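Bench notes from Ekanora: the rack job gets an arm

If you have walked past the small parts room lately, you will have noticed people standing around in there with coffee, looking pleased. The rack loading cell has been running on the day shift since April, and I finally got a morning to sit down with the people who work next to it and ask how it's going.

A little background for those of you over at the Rustad site. Until this spring, every plating rack at Ekanora was loaded by hand. You sat at the bench with tweezers and a tray of contacts, and you set each one in its place, top to bottom, and then you reached for the next rack. A good day was 3,000 pieces. Augustina Lamptey did that job for 11 years and she can still tell you which brand of tweezers she liked and why the company was wrong to stop buying them. She was also the first person to put her name down for the automation training, and I think that says a lot about the job!

Augustina now runs the cell. She decides the order of the work, teaches the arm its pick and place positions, checks the first rack of every batch under the magnifier, and stops things when she doesn't like what she sees. "My shoulders noticed before I did," she told me. What she didn't expect was how much of the day goes to thinking. A new part comes in with a slightly different tail on it, and she has to work out how it should be gripped and which way round it should be offered up. She used to know all that in her fingers, and now she has to say it out loud or type it in.

Jouko Eskola from maintenance has been sitting with her on the programming side. They build every new job in the simulator first, where a crash costs nothing, and then bring it across to the real cell at low speed. Jouko says the simulator has saved him a lot of walking — and a few grippers. He has started letting operators from the other benches come in at the end of the shift and try moves on the screen for themselves. Jaqueline Pacheco came for ten minutes and stayed until the cleaners wanted the room. She has since found a better approach path for the short contacts, and it's the one we use now.

It hasn't all been smooth. The first feeder from Holtau jammed on anything with a burr, and for a couple of weeks Augustina was loading by hand again while we waited for the replacement track. Small parts still get dropped, and somebody has to pick them up. There was also real worry in the room back when the project was announced, and Valter Haugen, who leads production, doesn't pretend otherwise. There were four people on hand loading. All four are still here: one on the cell, two in inspection, and one who moved to final assembly because she had been asking for that anyway. The agreement with the shop stewards says retraining hours are paid hours, and it stays in force for the next line too.

The inspection side is where I'd look if I were you. Aitana Arrieta finally has enough hands to check racks before they go in the tank as well as after, and she is catching bent pieces that used to go all the way through. She keeps them in a jam jar on her desk. It's a very satisfying jar.

Next up is the Skanora connector family, 37 part numbers, some of them tiny. Augustina and Jouko have nine of those set up in the simulator already and would love company. 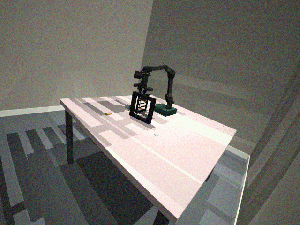

Anyone on a hand bench can sign up for an end-of-shift session, no experience needed. Put your name on the sheet by the small parts room door or catch Jouko at lunch. If you're coming over from Rustad, tell him a few days ahead so he can keep a seat for you, and bring a sample of whatever part annoys you most. Augustina wants to see them all.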